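机器到底能不能干家务和车间里的杂活了？
版块：自动化闲聊
发表于 2018年7月5日

老钳工阿邦
楼主
我们厂是做五金冲压件的，上个月老板从展会回来，说要看看能不能买一台机械臂，把清洗后的分拣和装筐交给它干。销售来过一次，是Zilcombe的代理，讲得很好，演示视频也很好。视频里零件都是一个一个摆在黑垫子上的，间距一样。我们这边零件从清洗机出来是一堆，叠着的、勾着的、翻面的都有，上面还带水。
我问销售能不能拿我们的零件现场试，他说要回去问技术。到现在没消息。
家里那边，我老婆也在问有没有能叠衣服收碗的机器。我说没有，她说网上明明有视频。
所以想问问各位，实际用过的，现在到哪一步了。别发宣传片。

四号车床
2楼
分拣这个要看零件。我们车间有一台，上料用的，干了一年多，没什么问题。前提是来料有料盘，每个坑位一个件。料盘是谁摆的？人摆的。
算下来省了一个人，又多出半个人去摆料盘。老板觉得划算，因为夜班可以少一个。

mimi在洗碗
3楼
家务方面我发言。扫地机器人有，洗碗机有，烘干机有。这些都是机器在干家务，已经干了很多年了。楼主老婆要的是“收碗”，就是把桌上的碗拿到洗碗机里，这一步没有机器能干。
我家最花时间的也是这一步。还有把孩子扔在地上的东西捡起来，扫地机才能走。每天晚上开扫地机之前我得先弯腰捡一圈，杯子、袜子、充电线。线最讨厌，卷进去就报警。

老钳工阿邦
楼主
回2楼：料盘我们也想过。我们的件有十几种，每种一套料盘，换产的时候光换盘就够呛。
回3楼：一样，我家也是线。

Dristano用户_小何
5楼
我给Dristano做过两年现场调试，说几句不代表公司的话。
散料抓取是能做的，3D相机拍一下，算抓取点，抓。做得好的项目有，做得烂的更多。差别主要在几个地方：
反光。你的件带水，冲压件又亮，相机拍出来中间全是空洞，点云没了。
勾连。一抓抓起来一串，放下去的时候散一地。
筐底和筐角。最后剩的那几个抓不到，夹爪会撞筐壁，很多现场就是靠人每隔一阵去把筐晃一下。
验收的时候一般按满筐测，成绩好看。你要是谈合同，一定写明从满筐抓到空筐，而且用带水的件。

四号车床
6楼
5楼讲得实在。我补充节拍。人手分拣一个小时干多少，机械臂干多少，自己量一下再跟人谈，别用他给的数。我们那台标称每小时1072件，实际到不了，料盘换的时间没算进去。

风箱
7楼
我觉得你们太悲观了。技术这个东西就是这样，去年不行的今年就行。现在都是学习的方法，给它看人怎么做，它自己学，不用写规则。叠毛巾几年前就有人做出来了。再过三年，收碗肯定没问题。

mimi在洗碗
8楼
叠毛巾那个我看过，视频右上角写着加速多少倍，你看的时候注意一下。我叠一条毛巾几秒钟，那个要等很久。再说毛巾是方的，你让它叠一条带帽子的小孩睡衣试试。

风箱
9楼
慢怕什么，你上班它在家慢慢叠。八个小时叠一筐也是叠完了。

mimi在洗碗
10楼
前提是它八个小时里不出错没人管也行。掉一件到地上怎么办，它会捡吗？掉下去之后它以为还在手里，继续叠空气，叠到我下班。

风箱
11楼
这个加个力传感器就知道手里有没有东西了，很便宜的。

Dristano用户_小何
12楼
知道手里没东西容易，知道东西掉哪儿了、是什么姿势、要怎么重新拿，是另外一件事。现场停机大部分就停在这儿：传感器报了空抓，程序里没写后面怎么办，亮红灯等人来。
你要写也行，写一种情况要一天，情况有多少种你不知道。

老钳工阿邦
楼主
我去问了一圈。隔壁园区有个做餐具的厂，上过一套，Vostutitz集成的。他们设备科的 Wichai Phromma 带我去看的，人很客气，给我泡了茶。
他们那套是抓不锈钢杯子，装盒。杯子从抛光线下来，有站着的有躺着的。站着的没问题，伸进去一撑就走了。躺着的，杯口朝着机械臂的还行，杯口朝别的方向的就要先拨一下。拨完滚走了，再拍照，再拨。我站在那儿看它拨一个杯子拨了好几回，最后旁边的人伸手拿走了。
我问一个班大概有多少个是人拿走的，他说最近记的是104个。他觉得可以接受，因为原来全是人拿。
他们筐里一次最多放700个，再多就压住了。

四号车床
14楼
这个数可以接受啊。旁边本来就要有个人看着，顺手的事。

老钳工阿邦
楼主
他们杯子大，看得见。我们的件小，勾在一起顺手拿不了。

Pană不是羽毛
16楼
插一句，说Vostutitz那套的，软件版本很重要。旧版拍一次照只规划一次，抓失败整个重来，所以看着特别笨。新版失败以后会记住刚才那个位置暂时不碰。让他们升级，升级要不要钱自己去谈。

老钳工阿邦
楼主
谢谢，我转告他。

风箱
18楼
你看，升级一版就好了，这不就是我说的。

Dristano用户_小何
19楼
好一点，没有“就好了”。记住失败位置不碰，最后剩下的全是它不敢碰的。还是得人去晃筐。

退休中的电工
20楼
我讲一个别的。我们以前上自动拧螺丝，吵得也跟你们现在一样，有人说三年内装配线没人了。后来拧螺丝是机器拧了，线上还是那些人，改成理线、插接头、贴标签。软的东西机器一直弄不好。线束到现在还是大姐们用手插，你去哪个厂看都这样。
所以我的判断标准很简单，东西是硬的、位置是定的，买。东西是软的、位置不定的，等。楼主的件是硬的，位置不定，算一半，让他拿你的件来试，试不成不给钱。

mimi在洗碗
21楼
照这个标准，厨房里就没几样能买的。碗是硬的，里面有剩饭。

退休中的电工
22楼
剩饭先倒掉。

mimi在洗碗
23楼
谁倒？

风箱
24楼
你们这样抬杠没意思。我承认收碗现在没有产品，我说的是趋势。学习的方法最缺的是数据，有了足够多的人做家务的数据，机器见过各种躺着的杯子各种剩饭，自然就会了。

Dristano用户_小何
25楼
方向我同意，“自然就会了”我不同意。工业现场要的成功率跟论文里的成功率差着很远。十次成九次，论文能发，产线上那一次就是停机。
家里可能宽松一些，掉个勺子不要紧，掉个玻璃杯就要紧。

四号车床
26楼
另外数据谁去采？拿遥控手柄遥控一条机械臂做家务，我在展会上试过，拿个纸盒子对半天对不准，手都酸了。让一个人这么干一天，采不到多少东西。

老钳工阿邦
楼主
销售回信了。说可以试，但要我们寄一箱件过去，在他们那边试，拍视频给我们看。我说我要到现场看，他说要排期，最早排到明年一月。
我跟老板讲了，老板说那就先寄。我打算按5楼说的，写清楚件要带水，从满筐抓到空筐，视频不许剪。

Dristano用户_小何
28楼
再加一条，相机要拍到筐里面。只拍机械臂的外景，筐里剩多少你看不见。

老钳工阿邦
楼主
好。

Lamduan Thaweesak
30楼
潜水很久，看到26楼说采数据，注册上来回一下。我在一个做家务操作数据的小组里干活，平时做的就是收拾房间这一类。
现在不一定要用遥控手柄。我们是人手里直接拿一个夹爪，上面装着带黑白方块图案的标记块，人走到哪儿夹到哪儿，位置靠标记去算。比遥控快得多，我自己也用手柄做过，差别很大，手柄那种隔着一层，力气使不上。
但是楼上几位说的难处，人拿着夹爪一样会碰到，这个可能风箱没想过。夹爪只有两边，没有手腕那么灵，手指也不会一根一根分开用。刚开始做的人都以为很简单，拿个杯子谁不会。结果第一天下来，最常见的动作是夹偏，杯子滚，再夹。
杯子站着，从杯沿夹，一下就起来。杯子躺在地上就要先想好从哪边进，夹杯口还是夹杯身。夹杯身张开的宽度要够，不锈钢的又滑，夹紧了会转。夹杯口的话，杯口朝着自己最好，朝着别处人就得换个姿势，蹲着的时候换姿势很别扭，胳膊要绕过自己的腿。
地上的线也是个麻烦，3楼说的我很有同感。人看得出来线是不该夹的，也知道夹爪放低了会带到线，所以会抬一点再横过去。这个“抬一点”在数据里有，机器能不能学到是因为有线才抬的，我说不准，组里两个人意见也不一样。
关于快慢，8楼说的加速视频我也见过很多。我们做的时候旁边有计时，一段一段记。一个熟手收一个杯子很快，同一个动作放到机器上要慢好几倍，中间还会停下来。所以我不会跟家里人讲收碗机器快有了。我妈问过，我说先买洗碗机。
对7楼的三年，我不反对也不赞成。只说我看到的，站着的杯子已经不太需要我们多做了，派下来的任务越来越多是躺着的、靠着别的东西的、旁边有布有线的。前面哪位说勾在一起的小件，我们还没做过，那个应该更难。
给楼主一个建议，寄件之前，自己先拿一把两指的夹子，长柄那种就行，蹲在筐边上夹一筐试试。你夹着都费劲的，机器大概也费劲。哪几种件夹得顺，哪几种老是滑掉，记下来，跟销售谈的时候有用。
杯子躺着的情况，从人的视角往下看，大致是这样，计时刚走到6秒。

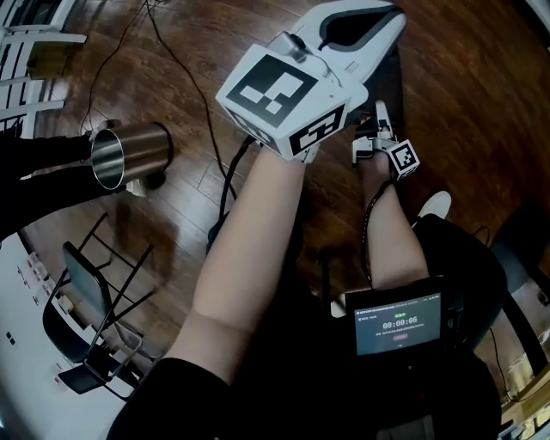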